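Tuesday, April 19, 2022

**Denim, sorting and folding, bedroom set**

Second pass through the denim today. Deolinda Mota did the first one last week and left her notes in the blue binder, so I worked from those and only wrote down where I'd do something else.

The pile came out of the Cemeo bags. Everything had been washed before it got to us, no softener. I shook each piece once over the hallway floor before bringing it in. Two bags done, one still tied shut by the door.

Working on the bed again and not the bench. The bench is the better height for my back but too narrow for anything with a leg or a wide body panel, and half of it ends up hanging over the side and pulling the rest crooked. On the bed the cloth stays where it's put. The drawback is that the mattress gives, so a crease pressed by hand doesn't hold as sharp. Deolinda puts a board underneath. I tried it for three pieces and went back to the plain bed — the board slid every time I leaned on it.

Order of work, same for every piece:

1. Lay it out flat, find the top edge, get that straight first.
2. Pull pocket bags and flaps flat from the outside. Check for paper, coins, tissue.
3. Open out anything bunched at the hems.
4. Take hold of opposite edges and pull gently until the cloth lies even.
5. Fold lengthwise, then in half, then in half again if it's heavy.
6. Tag and stack.

Step 4 is where most of the time goes. Denim remembers how it dried. If it sat twisted on the line, the seams want to go back to that twist, and smoothing from the middle only pushes the wrinkle to the other side. Pulling from both edges at once works better. Hold on a fold or a hem where there are several layers. Gripping single cloth leaves a pinch mark on the softer pieces.

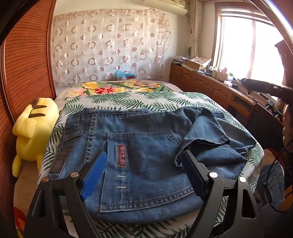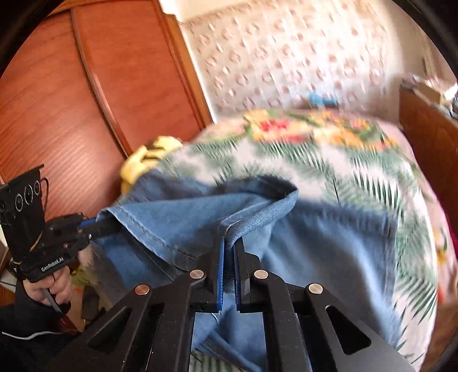 Do the heavy pieces need ironing before they go on the shelf?

Leave them unironed unless a crease runs across a pocket or a hem. The weight of the stack takes out the rest in a few days, and the iron puts a shine on raised seams that doesn't come back out. For a crease over a pocket, use a damp cloth on top and press from the inside.

Remarks on the sorting:

- Thick seams make the stack lean. I turn every other piece end for end so the bulk alternates. With five in a stack it stays upright, with seven it doesn't.
- Patches and labels go to the inside of the fold if they have any raised stitching, otherwise they rub on the piece above.
- Metal buttons: same thing. One left a ring on a pale piece last August and we never got it out.
- Faded and dark stay in separate stacks. A couple of the dark ones still give off color on a damp white rag, so they shouldn't sit against anything light.
- Anything with a loose thread longer than a finger goes in the mending basket. Don't pull it. Snip it if it's at a hem, leave it if it's at a pocket corner.

The Altico tags are not good on this material. The pin goes through a single layer fine but bends at a double seam. I switched to the string tags from Ogura after the first bag and had no trouble, except that they take longer to tie. We have 700 of the string ones left, plenty for this job. I'd rather use those up before ordering again.

Shelf space is going to be the problem. The Imomitz unit is rated for more than we have on it, but the shelves are shallow and a folded jacket sticks out past the lip. Folding the sleeves in before the lengthwise fold gets it to fit, at the cost of a thicker bundle. Tried it both ways and will go with the sleeves in. Pants are no issue.

Running number on the last tag tied is 456. Next person starts at 457, please don't restart at the top of the page like we did with the towels.

Left to do:

- third bag
- mending basket, mostly hems
- rewrite the card on the shelf end, the marker has faded
- ask Deolinda if she wants the board kept in the room — otherwise it goes back downstairs

Stopped there. Binder is on the windowsill with the leftover string tags in the front pocket.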